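Canivbridge Opens Shared Meeting Rooms to Small Businesses in Lusach

LUSACH, July – Canivbridge, the office services company, has opened nine meeting rooms on the second floor of the former Jakubowski building to small businesses and local groups. The rooms can be booked by the hour or by the half day, from 8 a.m. to 9 p.m.

The rooms were used until this spring by Canivbridge's own tenants. Bookings from outside the building were turned away, and several rooms stood unused on most afternoons.

"We had people calling us every week to ask for a table and a door that closes," said Lucyna Kaczorowski, who manages the Lusach site. "Most of them wanted two hours. We had no way to sell them two hours."

Furniture in the rooms was chosen for meetings where people bring things with them. The smaller rooms have white pedestal tables and black chairs, and tables can be pushed together when a group needs to lay out books, samples or paperwork.

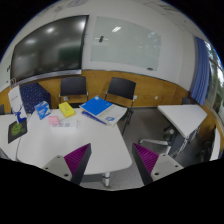 Groups that meet regularly may also rent a locker on the same floor, so that binders and supplies do not have to be carried home after each meeting. There are 300 lockers. Keys are handed out at the front desk.

The work on the second floor was planned by Tiver, a design office in Lusach. Þröstur Bundgaard of Tiver said the old partition walls were kept and the lighting was replaced. "The rooms were already a good size," he said. "The money went into lights, tables and chairs."

Canivbridge expects 4000 bookings in the first year. Nonprofit groups pay half the hourly rate on weekday mornings. Sticky notes and pens are free at the front desk, and printing is charged by the page.

Tables should be cleared at the end of each booking. Items left behind are kept at the front desk for 9 days.

Bookings are taken at the front desk or by phone. Visitors who want to see a room first can ask for Igor Nowicki between 10 a.m. and noon.

Press contact: Ksawery Wieczorek, Canivbridge, Lusach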